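Recording two-handed table setting with hand-held grippers – how we do it

Print this page | E-mail this page

Search this site Enter keywords Go

Short version of the method for people who want to repeat the Condadeck table task. Written fast, sorry, will tidy when the next batch is done. The long version is in the method note, ask Tarek Issa for it.

What you need before you start

Two hand-held grippers, one per hand, each with its own camera. One more camera at head height looking at the table. A table you can walk right up to. A flat white board on the table. Then the tableware – tray, striped mat, dark dish, fork, knife. Dark curtains if you have them, they stop people walking through the background.

We train only on the hand-held recordings. No arm involved until the policy test. That's the whole point of the method: a person does the task at normal speed with the same fingers the arm will carry later, and the cameras see what the arm's cameras will see.

Step 1. Clocks

Start all three cameras, then sync. One clap of the gripper fingers in view of the head camera, both hands, at the start and again at the end. If the two claps drift by more than 12 milliseconds between streams, throw the take away. Don't try to stretch it afterwards. We tried. Bad labels.

Step 2. Finger check

Close each gripper all the way, open all the way, twice. The width readout has to come back to the same number. If it doesnt, the linkage has slipped – tighten, repeat. Wipe the finger pads too. Dusty pads let plates slide, and then half your takes are regrasps.

Step 3. Lay out the start state

Mat on the right. Tray toward the person. Everything else goes wherever the layout card says, and you should use the cards. People left alone put the fork in the same spot every time and the policy learns the spot, not the fork. Shuffle the cards every 6 takes.

Angles matter as much as positions. Turn the tray a little between takes. Printing on the tray is fine, we wondered if the model would latch onto the lettering, and Titenau's masked runs came out the same as the unmasked ones.

Step 4. Do the task

Stand, don't sit. Elbows in. Work with both hands if the object is wide.

For the dish: get one finger under the rim, close, tilt the near end up, then lift. Flat lifts fail, the fingers are too chunky to get under a dish lying flush on the mat. Slow down for the last bit of the approach, then don't hesitate. A pause with the fingers just over the object is poison, the policy copies it and sits there hovering.

For cutlery go for the handle. Tines catch.

Idle hand stays in the air near the tray, jaws open. Do not rest it on the tabel.

Step 5. Label and cut

Cut at the claps. Mark grasp, lift, place, release. Four labels, nothing fancier. Drops stay in with a drop tag, they turned out useful for recovery.

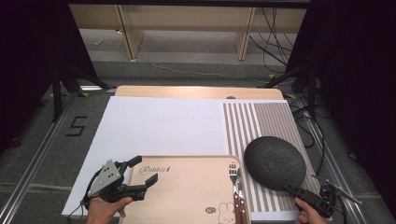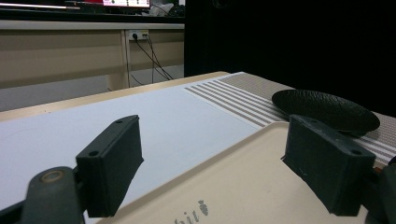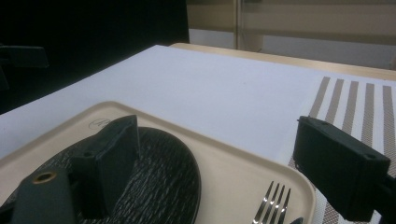 Hedvika Skála
Data collection lead, Tismont
22/07/2018

Results so far

2373 takes kept after cutting. Policy trained on all of them puts the dish on the tray in 80 percent of trials on the arm. Fork is worse, knife worse again. Mostly the thin handle – the wrist view loses it between the fingers in the last moment before closing, and the head view is too far off to help.

Taking the head camera away hurt less than we thought. Taking away either wrist camera hurt a lot, right hand most, as the right hand did most of the dish lifts.

Things that cost us time

Cables. Keep the gripper cable behind your wrist and leave slack, a tight one pulls the hand and you get a wobble in the trajectory.

Window light. The wrist cameras swing toward it when you reach and the exposure jumps. Lock exposure before the first clap, with the gripper over the white board.

Board creeping across the table. Tape under the corners.

Layout cards are the Panagiotou set from April, not the older ones. The older ones have the mat on the left and will mess up your label script. If the script stops on take one thats almost certainly why.

Next batch adds a cup. Will update step 4 when we know how to hold it.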